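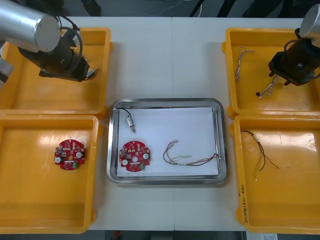
Re: [hunside-swap] sorting rules for the July swap

I have now read all the replies on the sorting question, including the ones sent after midnight, and I would like to put in a word for doing less of it. Last year we had a category for everything. We had "kitchen, electric" and "kitchen, other," and a man spent most of the morning walking a salad spinner back and forth between them. My proposal is a handful of open bins on a plain white table, the yellow plastic kind, two on each side with a steel tray in the middle for whatever starts an argument. A bin can hold one lonely circuit board and still be doing its job. If somebody wants a round red one, they will see it from across the hall, and they won't need a sign.

Rochelle Begay wrote:

> I don't want to be the one who always brings up the cables, but
> we ended last year with three crates of cables and the school
> wanted the room back by 4. Can we please have a rule that a cable
> has to come with the thing it plugs into? Also Tolera says the
> Osurgate people would take leftover small electricals if they are
> sorted first, but I don't know what "sorted" means to them and he
> doesn't either.
>
> Also also, are we still charging for tables? It was $2 last time
> and I think it cost us more than that in arguing.

Rochelle, I'm with you on the cables, up to a point. The point is that I'm the person who brought one of those crates. I brought it in good faith. It had been in my hall closet through two moves, and I was under the impression that the people of Hunside were crying out for printer leads. They were not, and I took most of it home again, where it is available to anyone who asks.

A rule that each cable has to travel with its device sounds fine until you picture who stands at the door enforcing it. I'd suggest a limit instead: what fits in one shopping bag, per household, and you take back what's left at closing. I will go first and be made an example of.

On the Osurgate question, I called. "Sorted" means no batteries, no glass, and nothing with food in it. I asked how often they get something with food in it and there was a long pause. So toasters get shaken out before they come in, please. Zinash still has last year's crumb tray if anyone is missing one.

On the $2: drop it. We took in very little, Feven had to sit beside a cash box instead of looking at the books, and one person paid in stamps. If we need money for the hall, I'd sooner put a jar next to the coffee and let guilt do the work.

Flyers. Tekle Chala had 200 printed for the spring swap and there's a good stack left over, with the wrong month on them. He is willing to correct them by hand. I have seen Tekle's handwriting and would like someone else to be willing too. The blue ones have the old address as well, so leave those alone or use them for shopping lists.

The hall code has changed again. It was 2118 and it no longer is, which I learned in the rain with a folding table under each arm. Ask me for the new one off-list. Please don't reply to everybody with it, as happened last time, when we more or less published it.

Things I still don't know:

Who has the Murkel urn. It went home with somebody after the spring swap and it does not fit in a normal cupboard, so I feel that person must be aware of it.

Whether Tolera's van is running. Tolera, you said "mostly" – could you say more?

Whether we are taking furniture. I vote no. We took one armchair last year, as a favor, and it is still in the back hallway with a ticket on it saying SOLD – name illegible.

I can be at the hall from 8 to set up, and I'd be glad of one other person with a working back. Doors at 10, same as before.

Tekle, can you send me the flyer text before you start on the pen work?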